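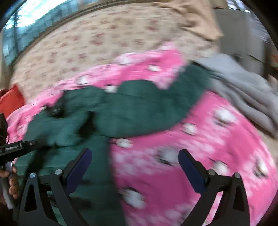
Skistberg Household Support: progress report to the Barbosa Fund

Prepared by Nives Zuccaro, 19 July 2025
3 min read

1. Purpose of the period

The grant covers help with bedrooms and laundry for tenants who find bending, lifting and folding difficult. Work in this period dealt with beds used as a holding place for clothes and blankets. Tenants named this in the May survey as the task they put off most often.

2. Work done

Home visits were made to 12 flats. At each visit the bed was cleared in a fixed order: large covers first, then outer clothing, then small items. Jarmo Nieminen wrote the order down as a one-page sheet, which is now kept inside the wardrobe door in each flat.

Fleece blankets took more time than planned. They are bulky, they cling to knitwear, and garments get caught up underneath them. The first version of the sheet told tenants to fold the blanket where it lay. This was changed after the second visit. The blanket is now drawn back to the foot of the bed and folded last, once everything on or under it has been sorted.
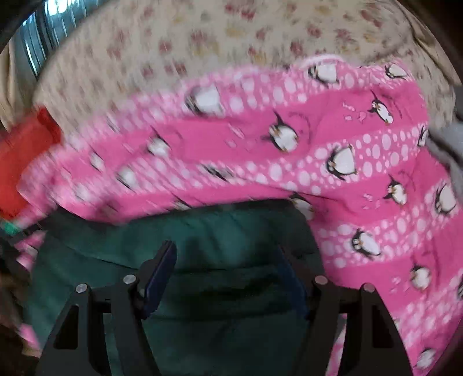 Colour also matters at the sorting stage. A dark green item against a bright pink blanket is found at once, while dark clothes on dark bedding are often missed and go through the wash by mistake. Lindalva Araújo has asked that replacement blankets be ordered in light or strong colours only. Printed children's fleece is acceptable and is the cheapest type held by our supplier, Rillance.

3. Spending

The grant for the period was 3,849 euros. Of this, 800 euros went on shelving and lidded boxes and 50 euros on printing. Staff hours and travel are set out in the annex. The order for blankets has not yet been placed.

4. Problems

Two tenants did not want clothing handled by staff. Wagner Camargo now agrees this by telephone before each visit, and the tenant does the sorting while staff fold. Visits run longer this way and the timetable has been adjusted.

5. Next period

Repeat visits to the same flats, with no change to the written order unless tenants ask for one. Beat Holzer will check whether the boxes are in use and whether the shelf height is right for seated tenants. A revised sheet in larger type will be sent to the Fund with the next claim.

4 shares | 2 comments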